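Kokkonen Community Boards > Food & Kitchen > Stuffed peppers: parboil or not?

gresance_gal
Joined January 2020
OK so I need opinions before I ruin another dinner. I've been making stuffed bell peppers for years the way my mom did, which means dropping the empty peppers in boiling water for 5 minutes before the filling goes in. Last time I did that they slumped over in the oven and the whole dish turned into pepper soup with rice in it. My sister-in-law says she has never parboiled a pepper in her life and I should just put them in raw and bake longer. Which is it? I'm feeding my in-laws in February and I'd like them standing upright (the peppers, I mean, the in-laws can do what they want).

potlid_pete
Raw. Always raw. Put a splash of tomato juice in the bottom of the dish, cover it tight with foil and give it an hour and a quarter at 350. Take the foil off for the end. Parboiling is how you get that gray cafeteria pepper everybody remembers hating.

MarjInTheKitchen
Disagree with Pete pretty strongly! I've eaten a lot of raw-start stuffed peppers at potlucks and the bottoms are crunchy every single time. If you like a crunchy pepper, fine, eat a salad. I parboil for 2 minutes, never 5, and then turn them upside down on a towel so the water runs out. I bet that's where your soup came from, gresance_gal. Did you drain them?

gresance_gal
...I did not drain them. I sort of shook them.

potlid_pete
Marj, the people at your potlucks are underbaking. An hour and a quarter, covered. There is no crunch left after that, I promise you.

MarjInTheKitchen
And no pepper left either, Pete.

sibel_t
Hi, Sibel Türkmen, I mostly lurk over in the Gardening section. I grew up on dolma and we never boiled or baked them. You use small thin-walled peppers, fill them raw with raw rice, onion, tomato, mint, a lot of olive oil, stand them in a pot packed tight against each other so they can't fall, add water about halfway up and put the lid on. Low heat, 45 minutes or so. The rice cooks inside the pepper and soaks up everything. My aunt puts a plate on top of them to hold them down. With the big American bells it still works, you just need a deeper pot and some patience.

One more thing, don't fill them to the top if the rice is raw. It swells and pushes the lids off.

gresance_gal
Ooh, stovetop never even crossed my mind. Does it work with ground beef in there too?

sibel_t
Yes, raw beef mixed right in with the rice. Use less oil then. And check the middle of one before you serve, the meat should be cooked all the way through.

dutch_oven_dale
I do what Sibel does except I move the pot to the oven. Same idea, less babysitting. I'll also say nobody has mentioned the color problem. Green ones are bitter and tougher, red and yellow are sweeter and go soft a lot faster. If gresance_gal switched from green to red and kept mom's 5 minutes, there's the collapse right there.

gresance_gal
Dale!! Mom used green. I bought red because they were prettier. I feel silly.

potlid_pete
I'll give Dale that one. Good catch.

MarjInTheKitchen
Me too. Though I still say 2 minutes and drain, even for red.

lurky_lou
Can I ask about cheese? My husband wants it inside, I want it on top, we've been married 19 years and this is the only thing we fight about.

dutch_oven_dale
On top, last 10 minutes. Inside it just leaks out and burns on the pan.

potlid_pete
Inside. Cubes of it, pushed into the middle of the filling. It doesn't leak if you don't overstuff.

MarjInTheKitchen
For once I'm with Pete, write it down.

sibel_t
No cheese! Yogurt with garlic, cold, on the side. Please try it one time before you tell me I'm wrong.

gresance_gal
You all are the best. New plan: practice round tomorrow, one batch Sibel's way on the stove and one batch with Marj's 2 minutes and a proper drain. If both flop I'm ordering pizza and telling everyone it was the plan. I'll report back, and I'm making the garlic yogurt too because I can't stop thinking about it.

lurky_lou
Following this one. Also showing my husband Dale's answer and hiding Pete's.

gresance_gal
Ha! OK, off to bed, peppers tomorrow.
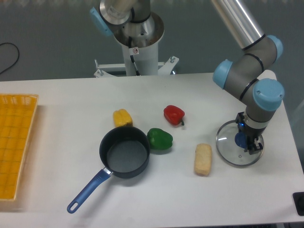

Bell peppers, a pan and a glass lid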